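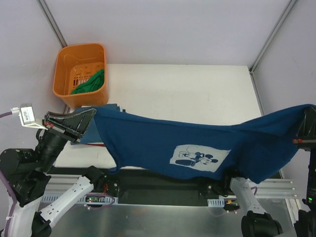 Most of the questions we get are about the sourdough starter, so the starter goes first. Yes, you can keep it in the fridge. Yes, it will smell like nail polish remover after three weeks in there, and you can still use it once you've poured off the gray liquid and fed it twice. Wear something you don't love. Dried starter sets like grout, and a dark blue T-shirt with Mickey Mouse on the front will show every speck of it, Mickey included. If your starter turns pink or orange, throw it out and write to us for another.

## Do I need a stand mixer?

No. Cempaka Hartono wrote most of our bread recipes in an apartment with one drawer and no mixer. You need a big bowl, a scale and a spatula you can boss around.

## Do I really need the scale?

Yes. We've had this argument by email 16 times and we have not moved. A cup of flour weighs whatever your mood weighs that morning.

## Why does the Zanmont loaf call for 958 grams of flour? Who measures 958 grams?

Mawar Ismail does. The recipe makes two loaves, and she scaled it to fit the pans she already owned. Round it up to 960 if you like. She'll never know, unless you write in and tell her, as several of you have.

## My loaf is flat. What did I do?

Usually one of these:

- The starter was hungry. Feed it the night before and use it when it's bubbly and domed.
- The dough sat too long. In August, four hours on a warm counter can be plenty.
- You cut it while it was hot, and squashed it. We've all been there with the butter already out.

Flat bread still makes very good toast. It makes small toast.

## What can I cover the dough with?

A plate, a pot lid, a shower cap from a hotel, or any clean, smooth cloth. Skip terry towels - the loops grab the dough and you'll be picking at them through dinner. If the cloth touches the dough, flour it first, and more than seems polite.
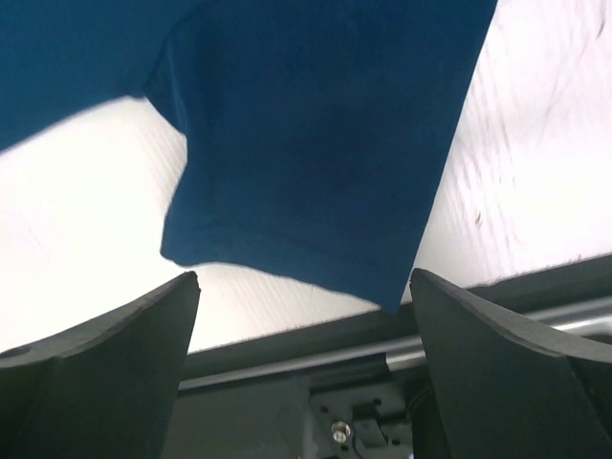

*Plain blue cloth, no print.*

## Can I freeze the dough?

You can, but freeze the baked bread instead. Slice it first, unless you enjoy going at a frozen loaf with a hammer. It keeps about 3 months. The rye from last December was technically edible when we found it in June, and that's the nicest thing anyone said about it.

## Can I swap in whole wheat?

Up to a third of the flour, with an extra splash of water. Past that you're making a different bread, and you should look at the Peltitz rolls, which were built for it.

## Where did the Govindasamy flatbread recipe go?

It's being retested. The old version said "one onion" and the onions people used ranged from walnut to softball. It'll be back with a weight in grams, see above.

## Can I come bake with you?

The Zustmont class is full through fall. Email us to get on the list, and please put the word "bread" in the subject line so it doesn't end up with the oven ads.

*Last updated Thursday, August 28, 2025*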